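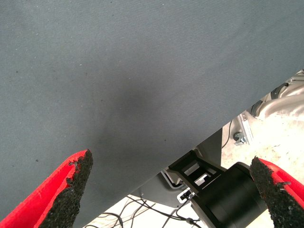
3. Lint and speck build-up on woven seat and panel covers

3.1 What we looked at

Most work on office dust stops at hard surfaces. Desks, sills, vents. Cloth gets left out, mainly a pain to sample. Gray cloth especially, as people assume it hides everything. It doesn't. Dark specks and pale lint both show on a mid gray weave once you get close (Figure 1), and the two seem to behave differently, so we logged them apart.

Figure 1. Gray woven cloth with faint diagonal weave lines, tiny dark specks and lighter lint.

Covers came from two buildings, Skovley and Studthorpe. Skovley is the older one, windows open most of the year. Studthorpe is sealed with filtered air. In all, 153 covers sampled. Three had to be dropped later (labels fell off in the bag, our fault).

3.2 Sampling

Tape lifts, clear tape, pressed by hand with a flat block and peeled slowly. Same spot on each cover where possible, a hand's width in from the long edge. Lifts went onto white card for specks, black card for lint. Baysal did all the Skovley lifts and Zerouali did Studthorpe, which is not ideal, see 3.5.

Covers were then brushed with either the Gokeck brush or the Ragab roller and lifted again the next morning before 9. Staff were asked not to clean anything in between. We think most of them listened.

3.3 Lint

Lint came off easily with either tool. Roller slightly better on the first pass, no real gap after the second. What was left tended to lie along the weave lines and not across them, so brushing direction matters more than we expected. Brushing along the diagonal cleared it; brushing straight up and down the panel just moved it around. We had not planned for this and only have notes on direction for the later covers.

Regrowth was fast. Roughly 7 days and the lint was back where it started at Skovley. Studthorpe slower, but we stopped checking too early to say by how much.

3.4 Specks

Specks are another story. Neither tool did much. They sit down between the threads and the tape barely reaches them, so our lifts are probaly low for every cover in the set. Under the hand lens some looked like grit, some like toner, a few we could not place. Skovley covers near open windows had more of the gritty kind. No clear pattern at Studthorpe.

Damp wiping was tried on a handful of spare covers. It darkened the cloth in patches and we could not tell specks from smudges afterwards. Not pursued.

3.5 Problems

One person per building, so a heavy hand on the tape would look like a building effect. Swapping halfway was the plan and it did not happen, January was short on hands. Cover age is unknown for most of Studthorpe. Also the cards were scored by eye, in whatever light the room had; a second scoring under a fixed lamp is under way and will be reported seperately with the washing trials in Section 4.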